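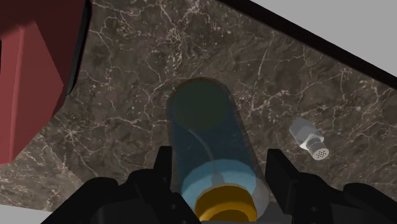
Kitchen and Shop-Floor Chores: Frequently Asked Questions
Drarden Manipulation Group
Last revised in December

Can a robot clear a kitchen counter yet?
In simulation, often. In a kitchen it has not been trained on, not reliably enough to be left alone. Our current counter-clearing policy completes 28 of 51 benchmark layouts without a reset. A layout counts as complete only if every item ends up at its assigned location and nothing has been dropped.

Which objects cause the most trouble?
Clear and translucent containers, then small shiny metal ones. A see-through bottle on veined marble gives a camera two patterns at once, the stone and the stone seen through the wall of the bottle. Depth estimates degrade accordingly. A silver salt shaker has a different problem: its highlights move as the camera moves, and the policy may read them as edges.

Does it matter whether a bottle is standing or lying down?
Yes. A standing bottle can be approached from most sides. A bottle on its side can roll if one finger touches first, so the gripper has to be centered over the body or neck before it closes. Fingers open on both sides of the bottle is the correct pre-grasp state. It says nothing about whether the grasp will hold.

Why do you test in simulation?
Cost and repeatability. The Skakham set contains 494 rendered counters with varied stone, cabinet colors and object poses. Each policy is run 2,000 times before it is moved to hardware. Results do not transfer one for one. Friction, liquid shifting inside a container and worn finger pads are modeled poorly or left out.

Are shop-floor tasks easier?
Usually. Parts arrive in known sizes, lighting is fixed, and the bench can be changed to suit the machine. Loading a fixture or moving totes between stations is routine work for automation today. Sorting a bin of mixed returns is much closer to the kitchen problem, and performance drops to match.

Can it wipe the counter after clearing it?
Wiping is a separate skill. Chisholm, our wiping controller, handles flat, open surfaces and stops short of raised edges and cabinet fronts. It does not detect dried spills on dark patterned stone. We do not recommend chaining the two skills without a person checking in between.

What happens when a grasp fails?
The arm opens, backs off and takes a new view. After the third failed attempt it stops and reports the object as unresolved.

When will there be a home version?
No date is set. The next milestone is a supervised trial in the Skomwood test kitchen, limited to bottles, shakers and dry goods. Glassware and knives are excluded.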